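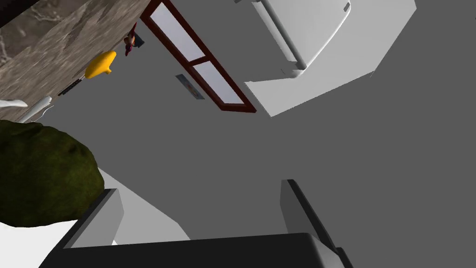
Dark counters: regret them or love them?

darcy_g
We're redoing the kitchen in June and my wife wants a nearly black counter. I keep hearing that dark tops show every crumb. The sample from Drivstead was $20 and I've been dropping toast on it all week. It looks filthy by noon. Talk me into it or out of it?

Latrice A
Out of it! I had black for years and wiped it down constantly. Hard water spots were the worst part, way worse than crumbs. We went with a light gray from Emetti and I haven't thought about it since.

annickd
Disagree with Latrice. Ours is very dark brown with a matte finish and it hides coffee like you wouldn't believe. Polished black is the problem – matte is a different animal. Darcy, is your sample shiny?

darcy_g
Shiny, yeah. Didn't know I could ask for matte.

arif59
You can, but they wanted $529 extra for it on my job. I said no thanks and put the money toward a better faucet. Also think about your floor. Dark on dark felt like a cave in our place.

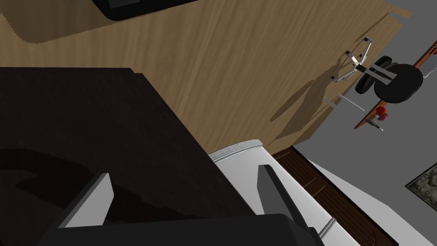
Very dark brown surface, floor beyond it

annickd
$529?? I paid $200 for the upgrade at Carroll. Get another quote. And the cave thing is a lighting issue, Arif, you told us yourself you only have the one ceiling light.

arif59
Fair, but lights cost money too.

Latrice A
Still voting gray.

darcy_g
Ordered the matte sample. Toast testing resumes when it gets here.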